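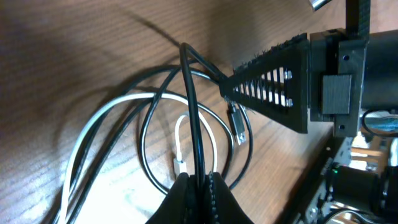 **Hawthorne Makers Club · Robotics Table**

1/ OK so six of us went to the open day at Gumo on 10/10/2026 and I have been talking about it nonstop ever since, so now it's your turn. Thread!

2/ I went in expecting the big stuff. Welding, pallets, something with a cage around it. And they had some of that (the pallet stacker at the front got most of the crowd). But I spent nearly the whole afternoon at a wooden table in the back where two arms were dealing with tangled charging cables.

3/ Tymofii Zakharchenko was running that station and he was so patient with us. I must have asked him forty things. He drives the arms himself while they record, and they've got 744 runs saved so far, every one of them with a different mess of cables. He makes the mess by hand, and he takes it very seriously!
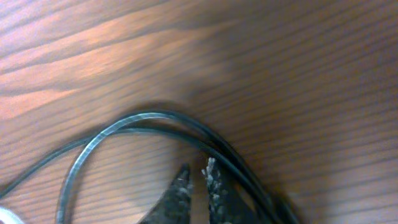 4/ Cables are mean, you guys. I've been building little grippers at the club for years and I always test on blocks, because a block stays put and keeps its shape. Then you get a thin black cable with two strands running side by side over the same curve, on dark-grained wood, and you have to decide which one to close on. Estíbaliz was standing next to me going "left one, no, the other left one" and neither of us could agree where it went after the bend.

5/ Also the fingertips! I got a good close look. Rough, speckly grip pads on the inside edges, and Tymofii says they wear and get swapped out. I asked what they're made of and he said they've tried a bunch of things and he'd have to look up which ones were on. Love a guy who doesn't guess.

6/ They let visitors have a turn driving. Harvey Turcotte went first, of course, and he was GOOD, the stinker. My turn was a lot of opening and closing next to a cable while people made encouraging noises. It's weird how long it takes your brain to stop treating the arm like your own arm. You reach, it reaches, and you still feel like you're wearing oven mitts.

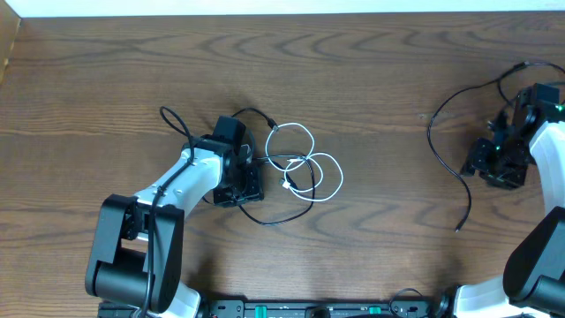

## Stuff I wrote down for the club

7/ Both arm bases sit on one black rail along the table edge, held with green clamps. We've been bolting ours down separately and then fussing over the spacing every single time. I want to copy the rail this winter. Thirumalai, if you're reading this, I'm coming for your aluminum stock.

8/ They use a white cable and a black one together. Two colors gives you a fighting chance when you go back over the recordings, and then they do black on black later when they want it harder. I'd start with two colors for our beginners.

9/ One arm holds, the other one pulls. I know that sounds obvious! But watch your own hands next time you untangle earbuds, you switch jobs constantly. Tymofii said the switching is where most of his bad runs come from.

10/ Cable management on the arms themselves: the wiring runs along the links with enough slack to bend. Ours is zip-tied like a holiday roast. Sylvain and I are redoing it before the next meeting. 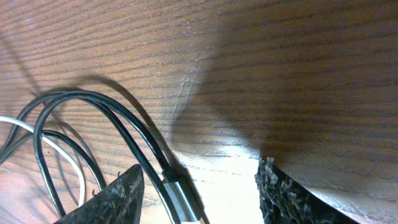
11/ Couple of you already messaged me, so:

Can you go see the cable station if you're not in a club?

Anyone can go, but you have to sign up ahead on the Gumo page, and they cap it at 200 visitors for the day.

12/ Parking is in the Brureck lot across the street, and the coffee is free, and the line for the coffee is long. Go to the back table first and get your coffee after. Closed shoes or they won't let you past the front hall (sorry again, Harvey, those loaner clogs were something).

13/ Next club night I'm bringing two old phone chargers and we're all going to try it with the little arm. Bring your own tangles!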